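Trederix Pressings: a data card 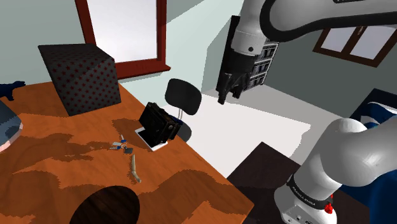

Table, patterned cube and window, computer-rendered.

Version of 2023-09-02

What you get

Trederix Pressings is a table of 641 vinyl reissues, one row per pressing, with details copied from sleeves, hype stickers and the scratchings in the dead wax. It started as a way to settle which of two copies of the same album was the quieter one. That argument is still going, but the spreadsheet got big enough to need a README.

Files

pressings.csv – the main table
labels.csv – label names and the many ways they spell themselves
notes.txt – complaints, mostly about sleeves

Columns in pressings.csv

title: as printed on the spine. If the spine and the cover disagree, the spine wins.
label: Pekwood, Tovar, Fivness and so on. Look up odd spellings in labels.csv before reporting a mistake.
size: 12 for nearly everything. A few are smaller and a nuisance to shelve.
weight: what the sticker claims, in grams. The kitchen scale was consulted and then ignored.
source: tape, digital file or unknown. Unknown is the biggest group by a wide margin. "From the original masters" counts as unknown unless the notes say which masters and what was done to them.
matrix: the run-out etching, one side per line, spaces kept. Little drawings are entered as [drawing].
noise: 0 to 3, where 0 is silent and 3 is a bowl of cereal. One listener, one turntable, one pair of ears that used to be better.

How rows were added

Every record was in hand at the time. Nothing was taken from shop listings, which tend to describe the record the shop wishes it had. Each side was played once after cleaning and scored before looking at the price.

Around 40 rows were typed in twice by accident in April. The duplicates have been removed, along with one that was a real second copy. It has been put back with an apology.

Known problems

Pekwood changed its catalog numbers partway through a series, so sorting by number gives you the albums in an order the band would not recognize.
Tovar box sets are entered as separate discs. The box itself has no row, however much it cost.
Fivness prints "limited edition" on everything. The column for limited editions has been dropped.
Mono and stereo are mixed up in the older rows. Check the matrix if it matters to you.

Please don't use the noise column to price records. It describes one copy, and yours may be better – or may have been stored next to a radiator.

Corrections

Send the row, the matrix from both sides and what you think is wrong. Sleeve photos help. Corrections based on how the record "feels" go into notes.txt with the rest of the complaints.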